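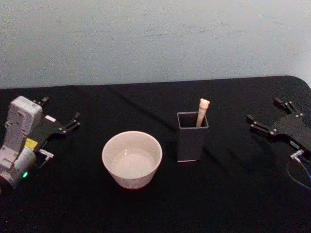 Table covered with a black cloth, plain wall behind.

Vedance College, Policing and Community Safety
Unit 4 handout: Searching premises and recording what is found

Read before the seminar. The reading list is on the unit page and has not changed. Bring your copy of the Brollo case papers, as we will work from the second half of them.

1. What this unit covers

Last week we looked at how information about a suspected hideout or store reaches the police, and how it is graded. This week starts at the point where a decision has been made to go in. We are concerned with the search itself and with the paperwork that follows it. Arrest and interview are dealt with in Unit 6.

The rules differ from country to country, and the notes below describe general practice. Where your assignment asks about a particular place, you must look up the law for that place and cite it.

2. Authority to search

A search needs a lawful basis. In most systems this is one of the following:

A warrant issued by a court or magistrate
The consent of the person entitled to give it
A power that arises on arrest, or in an emergency

The basis decides how far the search can go. A warrant to look for stolen generators does not normally allow officers to read through letters in a desk drawer. Consent can be withdrawn part way through, and if it is, the officer in charge has to stop or find another power. Students often write that consent is the simplest route. It causes more argument in court than a warrant does, mainly over who gave it and what they thought they were agreeing to.

An emergency power lasts as long as the emergency. Once a building has been checked for people in danger, a detailed search for evidence will usually need separate authority.

3. Briefing and roles

Everyone taking part should know the address, the layout if there is a plan, the legal basis and what is being looked for. The usual roles are:

Officer in charge — makes decisions and signs the search record
Searchers — work in pairs, one room or area at a time
Exhibits officer — receives, labels and packs every item
Scene log keeper — notes who enters and leaves, with times

On a small job one person may hold two roles. The exhibits officer should not also be searching, though in practice this happens on short-staffed teams. If it does, the log should say so.

Local guides, watch groups and neighbours sometimes come with the police, especially on waterways or farmland that officers do not know well. They can show the way and keep others back. They should not handle items. If one of them has already picked something up, take a statement from them and enter their name in the record like anyone else's.

4. The search

Rooms are normally searched in a fixed pattern, either clockwise round the walls and then the middle, or in strips. Outdoor ground is divided into lanes or squares marked with tape. Which pattern is used matters less than sticking to it and writing it down.

An item is photographed where it was found before it is moved. The searcher calls the exhibits officer over, gives the exact position and says nothing about what the item might mean. Opinions belong in a later statement.

Firearms are left alone until someone qualified has made them safe. The same goes for unknown liquids and powders.

5. Labels and the chain of custody

Each exhibit gets its own reference, usually the finder's initials followed by a number. The label also carries a short description, the place, the time and a signature. Describe what you see. "Yellow metal ring" is correct; "gold ring" is a conclusion. The same rule applies to "white powder".

From then on, every transfer is signed for by the person handing over and by the person receiving. A gap in the signatures does not always make an exhibit unusable, but it gives the defence a fair question to ask, and the officer who has to answer it may be giving evidence two years later.

6. Worked case: the Brollo stores

The Brollo papers concern a row of lock-ups on the edge of Thepsuriya, searched one May after complaints of night-time loading. The team entered at 6.15 a.m. under a warrant covering all 15 units.

The property register for the operation has 2,252 entries. Most are small tools and phone parts. The register was kept on paper at the scene and typed into Boltix, the station's property system, over the following days. The typed version was given to the court first. It had been set up to hold 2,000 lines to a file, so the last 252 entries were in a second file that was left out of the bundle.

When the defence compared the two versions, the missing lines were found. All of the items existed and were in the store. The prosecution still lost a morning to legal argument, and one charge that depended on a late entry was dropped.

Points to note from the papers:

The paper register was complete and signed on each page
No check was made of the last number on paper against the last number typed
The log shows the exhibits officer away from the site for 40 minutes, with no stand-in named
Units 3 and 11 were opened in the absence of the occupier, and a notice was left at unit 3 only

7. Telling the press

Forces often announce a find on the same day. A release may say where the search took place and in general terms what was recovered. It should avoid calling anyone guilty, and it should not give totals until the register has been closed. Early totals are quoted back in court if they turn out to be wrong.

8. Seminar task

Prepare short written answers. You have 15 minutes to present as a group.

Draft a correct label for items 7 and 19 in the Brollo bundle.
Decide whether the warrant covered the van parked behind unit 9, and give the wording you rely on.
Rewrite the press release on page 31 so that it could safely be issued on the day of the search.

Unit 5 covers storage, return and disposal of property.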